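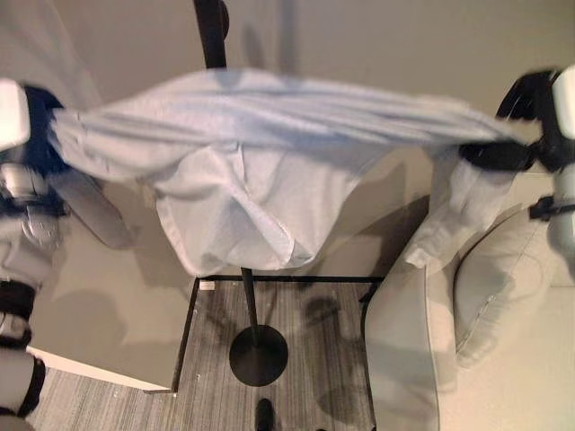 Chapter 6
Handling and Folding Shirts

A button-up shirt has more separate parts than almost anything else in a household wash. There is the body, made of a back and two fronts. There are the sleeves, the cuffs, the collar and its stand, the yoke across the shoulders, and the strip of cloth down the front, called the placket, that carries the buttons. Each part has its own thickness and its own direction of weave, and each behaves a little differently when the shirt is picked up. A towel can be folded by someone who has never thought about it. A shirt usually can't, or at least it will look that way when it comes out of the drawer.

This chapter covers what happens to a shirt between the dryer and the shelf. Washing and water temperature were dealt with in Chapter 4, and pressing is left for Chapter 7. You will need one long-sleeved shirt that buttons down the front, a flat surface wider than the shirt, and a clothes hanger. The color doesn't matter, but a plain, light-colored shirt shows its creases well and is easier to learn on.

6.1 What cloth does when it is held up

Look again at the light blue shirt that opens the chapter. It is gripped at two ends and stretched out sideways, and the middle of it sags. The sag has soft folds and wrinkles in it, and the hem hangs down below. One sleeve has dropped on the right. Where the cloth is pinched on the left it bunches up.

All of these come from the same cause. Woven cloth resists being stretched along its threads, but it bends very easily. When it is held at two points, the cloth between them carries its own weight, and whatever isn't needed to span the gap falls into folds. Move the two points farther apart and the sag gets shallower. Move them closer and it deepens. A sleeve is joined to the body only at the armhole, so it is free to swing wherever its weight takes it.

Holding points are therefore the first thing to decide when you pick up a shirt. The usual choices are:

The shoulders. The shoulder seams join several layers of cloth and hold their shape well. A shirt held at both shoulder seams hangs straight, with the fronts and back falling under their own weight.

The collar. Fine for carrying a shirt across a room. The body closes up into a narrow column, so it is a poor grip for folding.

The hem. Useful for shaking a shirt out upside down. The sleeves and collar fall toward the floor and the side seams straighten.

The side seams. A shirt held this way hangs crosswise to its normal position. It opens the body out for a quick look at stains or missed spots, but the sleeves have to be dealt with separately afterward.

Grip lightly whichever points you choose. A tight handful presses small, sharp creases into the cloth, and these are harder to get out than the broad soft ones that come from hanging.

6.2 Shaking out

Shake a shirt before folding or hanging it. Hold it at the shoulder seams, arms out in front of you at chest height, and bring both hands down sharply. Two or three shakes are enough. The purpose is to free the sleeves, which often come out of the dryer twisted or partly inside out, and to drop the back panel flat.

Turn the cuffs right side out next, then run a hand down the placket to check that it lies flat. Fasten the top button, one in the middle, and the one second from the bottom. Some people fasten every button. The three-button method is quicker and holds the fronts in line just as well for storage.

Valtteri Jääskeläinen ran the linen room at a hotel laundry in Clellulham for many years, and he trained new staff on this step before any other. A morning's work there could come to 216 shirts. His rule was that a shirt that had been shaken properly took half the time to fold, and that a shirt that hadn't been would usually have to be folded twice.

6.3 The basic fold

1. Lay the shirt face down on the flat surface, with the collar away from you. Smooth the back from the center outward.

2. Fold the right side in toward the center of the back. The fold line runs from the middle of the shoulder straight down to the hem.

3. Lay the right sleeve down along the folded edge so that it points to the hem. Where the sleeve turns at the shoulder it makes a small triangle of extra cloth. Flatten this with your palm.

4. Do the same with the left side and the left sleeve. The two folded edges should be parallel.

5. Fold the tail up by a hand's width.

6. Fold the lower half up to just below the collar, then turn the shirt over.

Most trouble starts at step 2. If the fold line slants, the finished shirt will be wider at one end than at the other, and a stack of such shirts will lean. Beginners also tend to pull the sleeve tight in step 3 – this drags the shoulder out of line. Place the sleeve, let go of it, and then smooth.

6.4 Folding or hanging

Either is acceptable for most cotton and cotton-blend shirts. Hanging keeps the front smoother and takes up rail space. Folding takes less room and travels better, but leaves a crease across the middle. Heavy knits should always be folded, as their own weight will lengthen them on a hanger. Leave a finger's width between hung shirts. Packed tighter than that, they crease one another.

Exercises

6-1. Hold your shirt at the two shoulder seams, then at the hem, then at the side seams. Make a quick sketch of each. Mark where the deepest fold forms and where the sleeves hang.

6-2. Fold the shirt by the steps in 6.3 and time yourself. Students starting this course generally need some 90 seconds. Repeat five times and write down each result.

6-3. Fold one shirt that has been shaken out and one taken straight from the basket. Leave both on a shelf until the next class, then unfold them and compare the creases.

6-4. With a partner, have one person hold a shirt out sideways while the other arranges the sleeves along the body. Change places. Note which grip made the job easier.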